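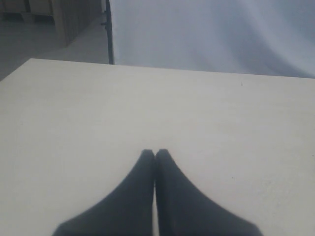 Wrist view, fingers almost closed over the table, nothing held

Wustora Help > Learning from demonstration

Should I cut the frames with no object in view?

Posted by Wissam Harb, Mar 8, 2023

I'm training a small imitation policy for a tabletop task with a desk flag and a tray. The only input is the wrist camera plus finger opening. I have 696 demonstrations, all recorded on the same table with the same white cloth behind it.

A lot of each recording is the arm travelling over plain tabletop with the fingers shut. The Platent loader has an option to drop those parts, and it makes training a good deal quicker. With it switched on, the policy does well if I start the arm close to the flag. If I start it further off, it drifts and often stops.

Training loss looks better with the trimmed set. Which result should I believe? The views with the flag off to one side are the ones I'm least sure about keeping.
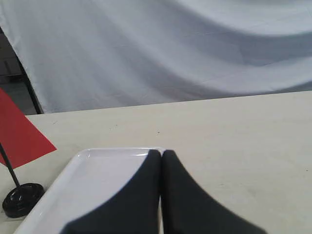
3 replies

gripnotes

Believe the rollouts. Loss on the trimmed set is measured on trimmed frames, so it tells you little about the part you removed. The policy has never been shown what to do when the flag is out of view, and from one image it can't know which way to go.

I'd put the travel frames back and change the sampling instead:

1. Mark each frame as travel, approach or hold. Finger opening alone won't do it, as closed fingers turn up with and without something in them.
2. Sample the three groups evenly within each batch.
3. Give the policy a few past frames as well as the current one.
4. Test near and far starts separately and report both.

Use whole recordings for your held-out set, too. If neighbouring frames are split between training and test, the numbers will look better than they are.

mark_e

Just collect more. We had the same thing and stopped worrying once we got past 1,000 demos.

Wissam Harb

Thanks both. I went with the even sampling and left the number of demonstrations alone. It took longest to label the frames where there is only a sliver of red at the side of the view.

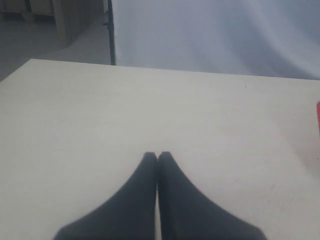

I put those under approach in the end, and kept travel for anything with no red in it at all. Far starts now succeed much more often. Near starts are slightly worse – not enough to bother me. Adding past frames made a smaller difference than I expected, and I haven't tried it with the old sampling, so I can't say how much of the gain is due to each.

Hold frames are still the weak group. The red fills so much of the view that position over the table is hard to judge, and the background changes more than I'd realised.
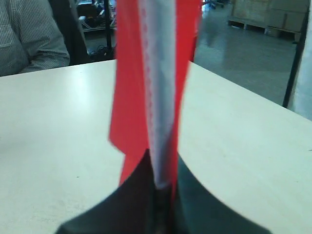
Red and white material at the fingers, with the room behind the table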